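Keeping a Gripper Arm Going in a Home Workshop Kitchen

Workshop Tips, page 12
Last updated 10/01/2024

These are the notes I keep for the arm that opens and shuts things in our test kitchen. The arm is a Clakisov on a rolling base, the fingers are Stinon two-finger parallels, and the software is whatever Uvau sent out last, which we install after everyone else has had a week to complain about it. Most of the tips will do for any small arm that works near cabinets and appliances. A few are for this one only, and you will recognize them by the tone.

Before you switch it on

Look at the cable first. Run a hand along the whole length from the base to the wrist, with the power off, and feel for flat spots and kinks. A cable that has been rolled over once looks fine and behaves badly on alternate days. If the sheath is scuffed, wrap it and write down the date. If you can see copper, the cable is finished, and no amount of tape will talk it out of that.

Lock the casters. Then push the base with your hip to find out which one you forgot. Ours has a favorite, at the back left, and I have marked it with nail polish.

Wipe the floor where the base will stand. Grit under a caster lifts one corner by the thickness of a fingernail, and by the time that error has traveled up the arm to the fingertips it is wide enough to miss a handle.

Home the arm with the fingers open and nothing in reach. People like to save time by homing it right next to the job. People also like to buy replacement fingertips.

Cleaning the fingers

Kitchen grease is the main enemy, followed by whatever somebody used to remove the kitchen grease. Dish soap in warm water on a wrung-out cloth is enough. Do the inside faces first, then the ridges, then the tips. An old toothbrush gets into the ridges. Dry with a second cloth and leave the fingers open for ten minutes before you ask them to hold anything.

Do not use furniture polish. I know it was in the same cupboard. The fingers came out lovely, and for two days they could not hold a sponge.

Alcohol wipes are fine on bare metal. On rubber pads they are fine right up to the morning the pads go hard and shiny. If the pads on yours are rubber, stay with the soap.

When you refit a pad, press it down from the middle outward and clamp it between two scraps of wood overnight. Masking tape under the clamp stops the glue from making the arrangement permanent.

Lining up with a door edge

Doors are where most of our calls come from, and nine times out of ten the arm is blamed for something the door did. Check the hinges before you touch a single setting. A door that has sagged a little will still open nicely for a person, who lifts without noticing. The arm does not lift. It goes where you told it last month.

Bring the fingers up slowly, at the lowest speed setting, and stop short. Look along the seam from the side. You want the fingertip square to the edge, so crouch down and get your eye level with it, which is good exercise and does wonders for your opinion of people who design things at knee height. 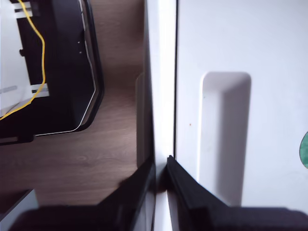 Creep in from there in the smallest steps the pendant allows. Ours has a step size the menu calls "fine" and another, hidden two screens down, that really is. Use the hidden one. When the tip touches, back off one step, save the position, and give it a name you will understand in November. "Door new 2 good" is not such a name, though we have several of them.

Save the approach point as well, a hand's width back from the contact point. If you save only the contact point, the arm will take the shortest way to it, and the shortest way usually goes through something glossy.

A strip of low-tack painter's tape on the edge while you are teaching will save the finish. Take it off before the real run, as it adds just enough thickness to spoil the numbers you have spent the morning on.

Grip force

Start low. The Stinon scale runs to 2000, in units the manual declines to explain, and we do nearly everything in the kitchen at 266. Heavy drawers get 468. Anything that needs more than that has a stuck runner, and the cure for a stuck runner is a candle stub rubbed along the rail.

If the fingers slip, clean them before you raise the force. If they still slip, check the pads. If they still slip after that, go up by small amounts and keep a note of where you stopped. A force setting raised in annoyance at five in the afternoon tends to be found the next morning by somebody holding an egg carton.

Squeaks, clicks and wobbles

A squeak at the wrist is usually a dry cover rubbing and not the joint. Loosen the cover screws a quarter turn, shift the cover, and tighten them again in a cross pattern. No oil. Oil will stop the squeak for an afternoon and collect flour for a year.

A click once per turn is a loose fingertip screw. Take it out, clean the thread, put on one small drop of medium threadlocker and tighten by hand. The red stuff is for people who never intend to change a fingertip again.

A wobble at the end of a move means the base is loose, the load is too heavy, or the speed has been turned up by a person who wanted to go home. Check them in reverse order.

If one finger closes ahead of the other, power down and look for crumbs in the slide. I have taken out rice, a twist tie, and something that had once been a raisin. Tweezers, then a soft brush, then open and close it by hand a dozen times before you put the power back on.

Once a month

Blow out the fan intake from the outside at low pressure. Check the bolts between the arm and its base against the paint marks, and if a mark no longer lines up, tighten the bolt and repaint the mark. Copy the saved positions onto a stick and put the stick somewhere other than the kitchen. Ours spent a while in the Usman toolbox with the hex keys, under a leaking tube of grease, and could still be read, though I would not call that a method.

Spare pads, fingertip screws and the small hex key live in the jar on the shelf by the door. If you take the last set of pads, put the empty bag back so I know to order more.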